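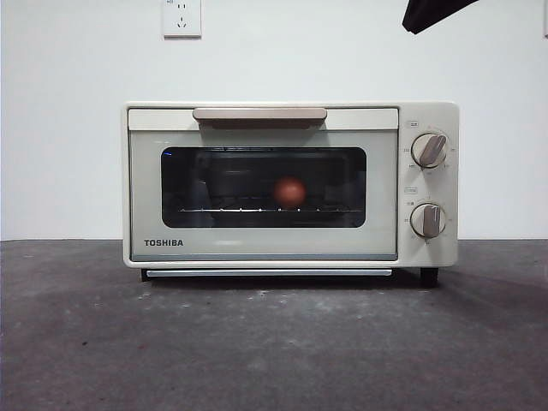

Setsuko Ikeda
Dye room lead, Driminell Textile Workshop

June 7, 2025

Plarkanine, first proper look at the strips

Took the madder and weld strips down from the south window this morning. They went up in March and I'd half forgotten which end of the card was covered, but Hazem had pencilled it on the back, so good for him. 544 hours on the light logger, and the logger only counts when it's bright enough to bother, so that's a fair dose.

For anyone picking this book up cold: Plarkanine is the powder Brurnis has been sending out to small dyers. You're meant to add it to the alum bath and get "deeper, truer, longer lasting colour on any protein fibre." I don't trust "any" and I don't know what "truer" would mean if it were the case. The leaflet has two photos of red yarn, one dull and one bright, and the bright one is sitting in sunshine.

What we did. One batch of the Wannasri wool, 305 g dry, all from the same cone, scoured together and then split into four skeins. Alum at 15 per cent of the weight of the wool for all of them. Two skeins had Plarkanine in the mordant bath at the dose on the tub, and two had nothing extra. Then one of each into madder and one of each into weld. Same pots, same tap water, same afternoon. Madder kept below a simmer, and I stood over it because last time I wandered off and got brown.

Results, fresh out of the dye (from my March page, copied here so it's in one place):
Madder, plain alum: brick red, even, slightly orange where it caught the light.
Madder with Plarkanine: redder, a bit deeper. I'll give them that.
Weld, plain alum: clear lemon.
Weld with Plarkanine: clear lemon, maybe a hair greener. Hazem says greener. I could not pick it out when he shuffled them behind his back, and neither could he when I did it to him.

So the madder was different. I was prepared to be a little impressed until I tested what the powder does to water. A pinch in a jar of tap water and the pH strip moved a good way toward the alkaline end, and the water went faintly cloudy. Madder likes hard, slightly alkaline water, and every dyer with soft water has been putting chalk in the pot for as long as there have been dyers with soft water. Our water is soft. I would like to see the same skein done with plain chalk before anyone says the word "booster" to me again.

Results after the window:
Madder, plain alum: faded a little on the exposed half. You need to lay it flat beside the covered half to be sure.
Madder with Plarkanine: faded a little on the exposed half. Same remark.
Weld, plain alum: noticeably paler, as weld does.
Weld with Plarkanine: noticeably paler.

I looked at these in the doorway, then under the bench lamp, then in the doorway again after lunch. If there's a difference in fading between treated and untreated I can't find it. The deeper madder is still deeper, but it started deeper, and it has lost what looks like the same amount. "Longer lasting" has to mean it loses less, or it means nothing.

Wash test. Small snips of each, stitched to white cotton, in warm water with the wool soap. The Plarkanine madder bled more onto the cotton than the plain one did. Only a pink tinge, but it's there on both repeats. Could be unfixed colour sitting on the fibre that I didn't rinse out well enough in March. Could be chance, with snips that size. I'm writing it down anyway because I know I'd have written it down if it had gone the other way.

Drying note. Hazem wanted to speed things up by putting the washed snips in the toaster oven on its lowest setting. I said no. Heat is one more thing to argue about afterwards, and the lowest mark on a dial tells you very little about what the wool is getting. They dried on the rack by the sink overnight like everything else. The oven is for drying clean jars and the odd bit of bark before grinding, and please, no lunches in it. The label that said so has come off again.

Problems with our own test, before somebody from Brurnis points them out:

One cone of wool. Could behave differently on a coarser fleece.

One dyer rinsing, me, and I knew which skein was which the whole time. Hazem did the shuffling only at the end. Next round he codes the tags and keeps the list in his pocket until we've written our notes.

South window glass cuts some of the light. Fine for comparing strips on the same card, no good for saying how long a scarf will last.

No blue wool reference on the card. I had it on the list and then didn't put it up. Annoying.

Hazem's view, since he'll read this and complain if it isn't in: he thinks I went in wanting it to fail. Probably right. He also points out that a customer with soft water who has never heard of chalk would get a nicer red out of the tub than without it, and that counts for something. I agree it counts for the price of chalk. The tub costs a good deal more than that, and you get through it fast at the printed dose.

He has a friend in the Wannasri spinning group who swears by it on indigo. There's no mordant in an indigo vat, so I'd like to know what she is putting it into.

Next:
Madder again, three ways: plain, Plarkanine, chalk. Match the pH of the last two as near as the strips let us.
Weld can be dropped, I think. Cochineal instead, as it shifts with almost anything and would show up a pH effect in one go.
Coded tags, Hazem to keep the list.
Blue wool strip on the card this time. Pinned to the inside cover so I can't miss it.
Ten-gram mini skeins will do, no need to use up the good cone.
Write to Brurnis and ask what is in it. I asked in March and got a second leaflet.

The old strips are in the flat drawer under the alum, in the brown envelope. Leave them in the dark please, the covered halves are still useful.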